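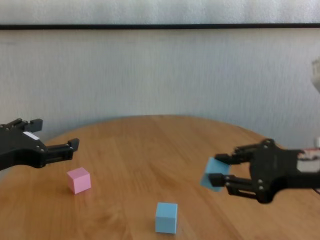 Is the Kaewsai catalog project on schedule for the reporting period ending in September?

The cataloging work is on schedule; the rehousing work is four weeks behind and is expected to recover in the next period.

September
By Rok Karagiannis, Project Archivist, Elton Map Library

Last updated: Friday, 4:15 p.m.

Scope of this report

This report covers the second period of the Festov Fund grant for cataloging and rehousing the Kaewsai collection of survey maps and field notebooks. Expenditure is reported separately on the fund's own form. The first period report described the appraisal and the box list, and neither is repeated below.

Cataloging

The collection holds 2,954 sheets under the revised box list. The earlier list gave a lower total, as it treated folded sets as single items. Sheets in folded sets are now numbered individually under a parent record for the set.

Records for the county series and the river series are complete and have been checked against the sheets. The railroad series has been entered but not checked. The town plans have not been started and remain assigned to the next period, as in the original plan.

Each record carries title, surveyor, scale, date of survey, date of printing, sheet dimensions, and condition code. Where the date of survey is missing, the notebooks have been consulted. This resolved most of the undated sheets in the county series. It was less useful for the river series, where the surveyors kept their notes by reach and seldom entered the year. Those records carry a date range and a note on the evidence used.

Place names are entered as printed, with the modern form in a second field. Variant spellings within one series have been kept. The fund's reader asked in response to the last report whether these should be merged. We have left them separate and linked them through the modern form, so a search on either spelling returns both.

Rehousing

Rehousing began late. The first delivery of folders from Flituson was cut to the wrong depth and could not be used in the existing plan cabinets. The replacement order of 500 folders arrived in full and was accepted after measurement. The supplier bore the cost of the replacement, and the materials line in the budget is unchanged.

The county series is now in new folders with interleaving tissue. Labels are in pencil on the lower right corner, which can be read without lifting the folder from the drawer. The river series is partly done. Oversize sheets in that series do not fit the standard drawer and will be stored rolled on wide cores until a larger cabinet is available. We are not requesting grant money for the cabinet.

Condition

Condition codes have been assigned to all sheets in the two completed series. The main problems are edge tears, old adhesive tape, and brittle linen backing. Six sheets were found with active mold and were isolated the same day. They have been bagged and logged and are waiting for the conservator's visit. The drawer they came from was emptied and cleaned, and the adjacent drawers were inspected with no further finds.

Relative humidity in the map room exceeded the agreed limit on several days during the summer. The dehumidifier drain had been draining slowly and has since been cleared. Readings after that date are within the limit. The logger has been moved from the door to the north wall, and readings from before and after the move should not be compared directly.

Access

A test version of the catalog is available on the two reading room terminals. Readers can search by place, surveyor, and scale. Search by date is available but returns errors for records that hold a date range. The fault has been reported and a correction is due before the public release.

Changes to the plan

One change is requested. The original plan scheduled scanning of the notebooks after the town plans. We ask to scan the river series notebooks first, as the bindings are weak and each consultation adds to the damage. The total number of notebooks to be scanned and the cost remain the same.

Work for the next period

Check the railroad series records.
Begin the town plans.
Complete rehousing of the river series and start the railroad series.
Correct the date range fault and repeat the search tests.
Obtain the conservator's treatment estimate for the mold-affected sheets.

The estimate will be forwarded to the fund when received. A decision on the notebook scanning order is needed before the scanner booking is confirmed.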